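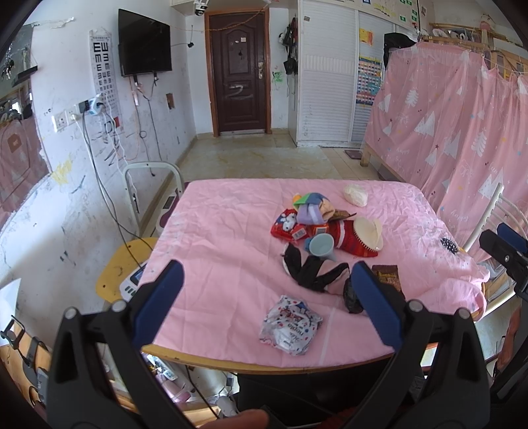

La nappe rose, pas repassée, en plein mois d'août.

Je vous avais promis un billet sur le tricot en voyage, et il arrive avec un bon mois de retard (pardon !). Je suis donc partie à Goltarholm avec deux sacs, un pour les vêtements et un pour la laine, et devinez lequel était le plus lourd. Ma sœur m'a dit que je n'y toucherais pas de tout l'été. Eh bien, neuf pelotes plus tard, je peux lui répondre !

Le projet de départ, c'était un gilet à torsades en Relimar, le fil que j'avais acheté au printemps sur un coup de tête. Très beau, très doux, et absolument infernal à tricoter dans un train. Il se dédouble à chaque maille, et dès qu'on lève le nez pour regarder le paysage on a perdu le rang. J'ai défait le dos trois fois. À la troisième j'ai tout fourré au fond du sac et j'ai lu un roman policier jusqu'à l'arrivée -- un mauvais roman, en plus.

Heureusement, il y avait la petite boutique Meireles, à côté du port. C'est Dirceu Arruda qui la tient, et il a cette façon de vous laisser tripoter tous les écheveaux pendant une heure sans rien dire. Je suis ressortie avec de la Pridano, une laine toute bête, un peu rêche, qui sent encore le mouton. Un bonheur. Elle tient bien, elle pardonne tout, on peut la tricoter en parlant, à moitié endormie ou en surveillant des pâtes.

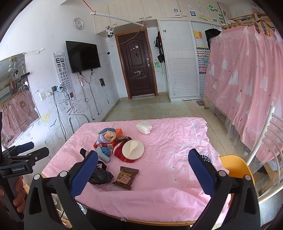
Mon grand sujet de l'été, de toute façon, ce sont les restes. Que faire de ces fonds de pelote trop courts pour un bonnet et trop jolis pour la poubelle ? Avant, je les gardais dans des bocaux, par couleur, comme des bonbons, et je n'y touchais plus jamais. Maintenant je les laisse traîner exprès sur la table, au milieu du bazar, comme la petite pelote bleue qui côtoie le gobelet bleu clair et la poupée en peluche au chapeau bleu. À force de les avoir sous les yeux, je finis par m'en servir : une bordure, un pompon, deux rangs de rayures au bas d'une manche.

Côté technique, je fais mes changements de couleur au début du rang et je rentre les fils au fur et à mesure. Oui, je sais, je vous ai juré le contraire l'an dernier ! Mais après une soirée entière passée à rentrer quelque quarante bouts de fil sur une couverture de bébé, on revoit ses principes.

Le gilet, lui, est toujours au fond du sac. J'hésite à passer à des aiguilles plus grosses ou à le transformer en écharpe. Si l'une de vous a dompté la Relimar, je prends tous les conseils en commentaire, même les plus farfelus. Et la prochaine fois, je vous montre les chaussettes -- enfin, la chaussette, pour le moment.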